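The by-election in Trotemcombe was held in the scout hut, as the library roof is still having a disagreement with the weather. I voted at ten past seven in the morning, between a man in cycling shorts and a woman who wanted to know if she could take the pencil home.

For anyone who has better things to follow than the internal life of a town council: we had a vacancy because one of our members resigned by social media in the small hours, then un-resigned at breakfast, then was told by the clerk that the first one counted. The party he belonged to declined to pick him again. He stood anyway, as an independent, with a leaflet that used the word "betrayal" five times and spelt it two different ways.

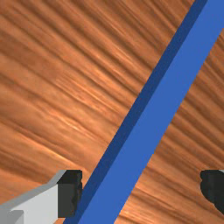 ## The result, such as it was

The new councillor won by nine votes. Turnout was 297, out of an electoral roll of 3492, so you could have fitted the entire democratic will of the ward into the Lauritsen Rooms and still had space for the badminton.

The former councillor came third. He has since posted a long statement congratulating "the real winner, which is the truth", and has changed his profile picture to a sunset. His old party group has said it is looking forward and won't be commenting, in a comment that ran to four paragraphs.

I went to the count, having told people I was only going for the heating. Counts are mostly waiting. You stand behind a rope and watch people make small piles, and every so often an agent in a rosette leans over and looks pained at a ballot paper. There was one on which somebody had written "no" beside every name, neatly, in what I took to be fountain pen. It was ruled out after a discussion longer than most of the hustings.
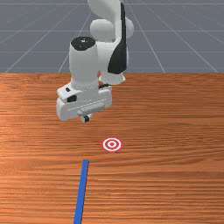

The hustings, I should say, were dreadful. All the questions were about the Pumer Lane car park, including the one that began "Moving on from the car park". The party's candidate was for a review of the charges. The independent was for scrapping them and reviewing who had brought them in, by which he meant his former colleagues, three of whom were sitting in the front row with their coats on. The woman who went on to win said she'd found the ticket machine confusing and had once paid twice. It got the only applause of the night, and I suspect it was worth at least the nine.

She has no party, no slogan and, as far as I can tell, no opinion on anything north of the railway bridge. I voted for her.

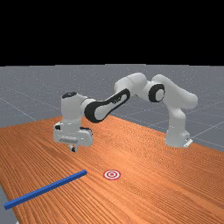 *White arm over the wooden tabletop, with grey floor behind.*

What happens next depends on the group meeting in February, when they choose a new leader. The current one has the support of everyone, he says. I've now heard this from him twice without asking. The rumour in the bakery is that there's a letter going round, and that it has been drafted on somebody's Plirent account and shared, by mistake, with the whole planning sub-group, including the person it's about. If so, it would be the first document that sub-group has circulated on time all year.

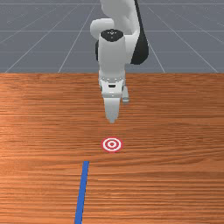
*Gripper pointing down, above the table.*

Meanwhile the ex-councillor is said to be thinking about the county seat. He was outside the chemist yesterday with a clipboard, collecting signatures for a petition on the car park. I signed it, partly out of guilt and partly as it was raining and he was standing in front of the door.

The minutes of the last full meeting are now on the council website, under "Events". Item 12 is the library roof. It was deferred.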